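Una pinza en el garaje: primero el simulador
Febrero – Redacción de Trelerero 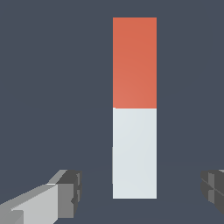
A juicio de otro usuario del taller Ditden, simular antes de imprimir los dedos retrasa el montaje dos semanas y no corrige la holgura de los servos. El autor del proyecto Gisomus discrepa. El bloque bicolor sirve de referencia: la división entre naranja rojizo y blanco grisáceo fija la altura de agarre. Lleva 2858 ensayos virtuales, con 27 fallos en la última tanda de 64 – casi todos por cierre prematuro. La holgura se medirá aparte, con la pinza ya atornillada al banco.

Relacionados
Ji: un controlador de par para brazos pequeños
Calibrar servos sin osciloscopio

© Trelerero – Contacto – Volver arriba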